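Akpalu seeks participants for a 2-part study of hearing in open-plan workplaces. Applicants must be over 26, work in a shared office, and have no diagnosed hearing loss. Sessions are held in May at the Livard building and last 300 minutes in total, including breaks.

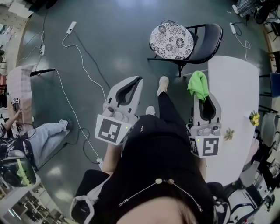
Department of Applied Acoustics, Livard

Participants complete a tone threshold test and a speech-in-noise test. Payment is $500 on completion of both parts. Travel costs are not covered. Apply in writing, stating your job title and normal working hours.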